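The trouble with a perfect mounting plate

I have now sat through 2 vendor presentations in which a robot cell was set up, commissioned and signed off without anybody picking up a spanner. The cell existed in software. The arm was where the drawing said it was, the base was level to as many decimal places as you cared to ask for, and the people in the room nodded as if they had seen some work done.

I don't object to simulation. At the Laretgate plant we used it to plan the cell on line 2, and it saved us from putting the fence where the pallet jack has to turn. What I object to is the idea, pushed hard by the sales people at Jatari, that it replaces the setup visit. Their proposal allowed 15 hours on site. We used 36, and most of them went into the base.

The slab under line 2 was poured for a bottling machine that left years ago. It falls toward a drain. Two of the anchor holes hit old steel and had to be moved, which meant a new plate, which meant waiting on the fabricator. Once the arm was up it was re-levelled, the bolts were torqued, and in June we found one of them had settled enough to need doing again. The model knew none of that. It still doesn't, as far as I can tell, because updating it was quoted as an extra.

The maintenance side is worse. Our service log for the Torura unit runs to 2904 entries, and I would like to meet the simulated robot that earned even one of them. Grease weeping from a wrist seal. A cable tie cut too short, so the air line rubbed. Finger pads put on backward after a shift change -- twice. These are dull entries, and they are what looking after a robot consists of.
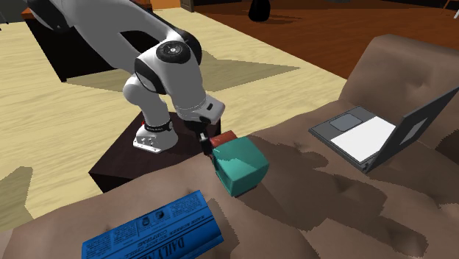 Base mounting is where I would press any vendor first. Ask what the thing is bolted to, and who checks it, and how often. Simulated arms get a flange with its row of bolt holes along the front edge and a dark pedestal that has never had a forklift lean on it, and then everyone's attention goes straight to the gripper and whatever teal block it has come down to. Fair enough if you are testing a reach. Sofa cushions, a laptop and a newspaper make an awkward neighbourhood for a set of fingers, and I can see why a programmer would want to rehearse there. But I can't put a torque wrench on any of it.

Csizmadia, our other bidder, at least put the fitter's time on its own line in the quote. The number was ugly and management winced at it. I thought it was the only page in either binder written by someone who had anchored a base to an old floor, and I would still like to see what they charge for the second visit.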